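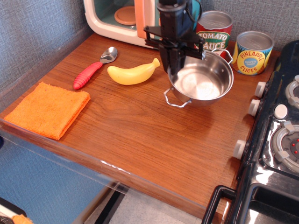 I have never trusted the play kitchen. Every catalogue swears it will keep a child busy for hours, and the Wendex one we were very nearly talked into came with a list of 101 accessories, most of them bits of felt lettuce. What does a four-year-old want with felt lettuce? Give them a proper steel pot with wire handles and a tin marked TOMATO SAUCE and they know what to do. The yellow banana I can take or leave. Plastic fruit always ends up under the sofa in our house.

The spoon is another matter. A metal bowl and a ribbed red handle, something to grip and something to bang with, so I'll allow the spoon. I'm less sure about toy microwaves. Ours was a Jakorach, 40 quid, and it got played with for 9 days in February before it became a garage for small cars. The shop told me it would "encourage independence". Did it? The cars seemed happy enough.

And a folded towel, please, a real one. It costs next to nothing and gets used as a tablecloth, an oven glove, a blanket for the bear and occasionally a towel. I've yet to see that on any list of accessories.

Next up is the Pawlak wooden toaster, which my sister-in-law swears by. I have my doubts.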